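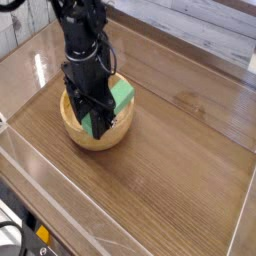
2 min read

I wrote Drorko for people who have eight cores and a program that only ever uses one of them. You add a tag to a loop, run the checker, and it tells you which parts can safely go side by side. My own photo sorter was my first guinea pig – 2,659 files, and my laptop fan finally had something to do!
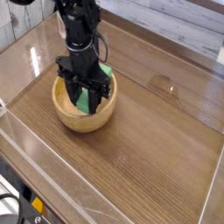

The checker looks for shared data, the stuff two threads might grab at once. Say your data is a wooden bowl like this one, with one arm reaching in. Fine so far. Send in a second arm and you need a rule about turns, and Drorko points to the line where that rule is missing (it won't write the lock for you, sorry).

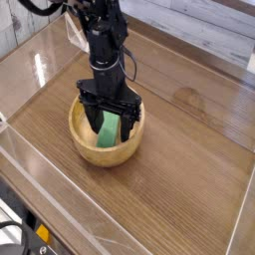 Photo: Bezawit Negash

Version 4 reads older Satomura project files too, so you can bring your settings along. Licenses are per person, and you can put it on your desktop and your laptop. Stuck on the install? Write to Gadisa Wolde at the help desk – he's in on Saturday mornings as well.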